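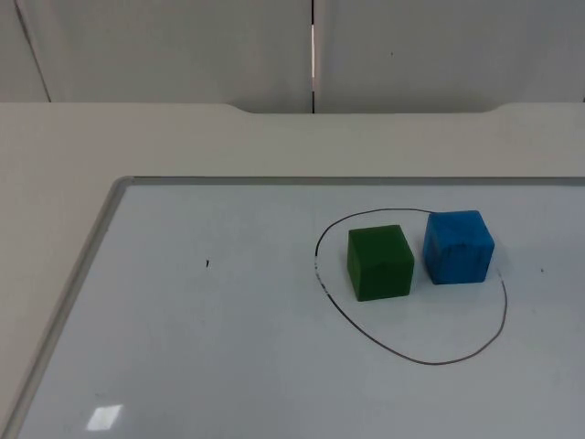
About Tutgate

Tutgate is a small company in a shared workshop on Quintela Street. We build a robot arm called the Carkoser and the software that tells it what to do, which is called Clalex. We did not hire anyone to come up with these names, and we hope that shows.

The company began in Dexter Oyelaran's garage. Dexter wanted an arm that could sort the screws in his coffee cans, a job he figured would take him one weekend to automate and one evening to do by hand. He never did do it by hand. The coffee cans came with us when we moved, and they are still unsorted, and visitors are asked not to bring it up.

Normand McIntyre joined because he owned a drill press. Hélène Fortin joined because she had seen the wiring. Omar Chidiac wrote the first version of Clalex on a laptop with a missing H key, and anyone reading the oldest parts of the code can tell. Brock Ross came in to fix the heater one January and was still there in the spring, by which time he had redesigned the gripper and the heater was making a new noise.

What we make

The Carkoser is a benchtop arm for people with a bench. It is meant for home shops, school labs and shared spaces like ours, where it has to get along with sawdust, extension cords and somebody else's half-finished kayak. You put it together yourself. The kit comes in two boxes, and the manual is 30 pages, down from a first edition that Hélène described as a memoir.

We sell it as a kit for a dull reason: we can't afford to pay ourselves to assemble it. It has worked out well enough. People who built their own arm know where all the bolts are, and when something rattles they write to us with a theory, usually a better one than ours.

Clalex runs the arm. You can program it the ordinary way, point by point, or you can guide the arm through a job over and over and let it learn from your example. The second way is more popular. It is also how we found out that Dexter picks things up in a very strange manner, and for most of one month so did the robot.

How we test

A lot of what goes on here is cubes. Foam cubes, a whiteboard laid flat on the table and a loop drawn on it with a marker. The arm has to tell inside the loop from outside the loop, and green from blue, and do as it's asked with both. Take the blue one out. Put it back. Now the green one. It is the kind of thing a toddler does without a grant.

We like the job because it is hard to fake. The loop is drawn by hand, and none of us can draw, so the arm never gets a tidy circle to work with. Foam squashes a little, and a grip that is too strong shows up quickly. Foam is also kind to everybody when the arm gets an idea of its own, which is why we gave up on the nice maple blocks Normand had cut for us. (He has taken this pretty well. He has mentioned it only at lunch.)

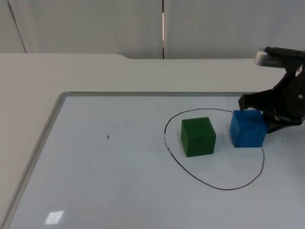 Most of the trouble is in the last half inch. Getting the gripper to the general neighborhood of a cube was solved early, and we celebrated far too soon. Lining the fingers up with it, closing on it and leaving its neighbor alone took the better part of a year. Brock went through six gripper designs. The early ones live on a shelf over the sink, and one of them holds the dish sponge, a task at which it has never failed.

Then there is glare. A whiteboard is a shiny thing, the shop has overhead lights, and an early version of Clalex was convinced that the reflection was an object and wanted very badly to pick it up. Omar fixed this over a long night. We could have turned off a light, as Hélène pointed out the next morning, but people's garages have lights in them too, so his fix stayed in and he has been right about it ever since, at some length.

We keep a log of our practice runs. The current notebook stands at 2,136, with remarks. "Good" is a remark. So is "why." When we change the gripper or the software, we go back to the cubes and start over with a fresh loop, and nobody gets to say a fix is done on the strength of one nice run before coffee.

Where we work

The shop is shared, as we said. We rent a corner with walls made of pale panels, put up to keep the background plain for the cameras and to keep us from hearing the band saw. They do the first of these. Other people in the building make furniture, repair accordions and, in one case, do something with resin that we have decided not to ask about.

Sharing has been good for the arm. When you build a robot alone, you arrange everything around it without noticing. Here, people move your table. They borrow your marker and return a drier one. Almost everything we know about making the Carkoser sturdy came from a thing being where we hadn't left it.

It has been good for our manners too. We ask that whoever is running the arm says "moving" out loud before it moves. This sounded silly for about a day.

What customers tell us

We print the mail we get, including the kind that stings.

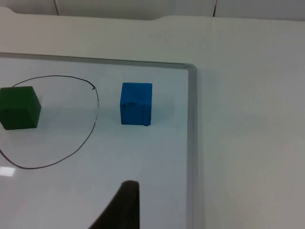 My arm took me three evenings and one argument, writes Marguerite. The argument was over the elbow bracket, which your manual shows from the back and calls the front. Once I had that sorted out, the rest went together fine. I draw my loops on a baking tray and use erasers for the blocks. It now does better with the pink eraser than with the white one, and I would like to know if that is me or you.

It was us. White on a pale tray was hard going for Clalex, and the newer release handles it better. The bracket drawing has been turned around, and Hélène would like it known that she flagged it in the proof.

Working with us

We take on a few outside jobs when the shop is quiet. So far we have made a gripper for a seed library, a camera mount for a pottery teacher and a quote for a man who wanted a robot to walk his dog. We talked him out of it. It was the only sales call Brock has ever enjoyed.

We aren't hiring right now, mainly for lack of chairs. If you live nearby and want to see the arm run, come by in the afternoon. Mornings are for fixing what we did in the afternoon. The entrance is on the alley side, past the bike rack, and the bell doesn't work, so knock hard and wait for a gap in the sawing.

Schools can borrow a Carkoser for a term. It arrives assembled, with a set of cubes and two markers, and we ask for the arm back. We have stopped asking about the markers.

Parts, manuals and older releases of Clalex are on the support page. Questions about the elbow bracket go to Normand.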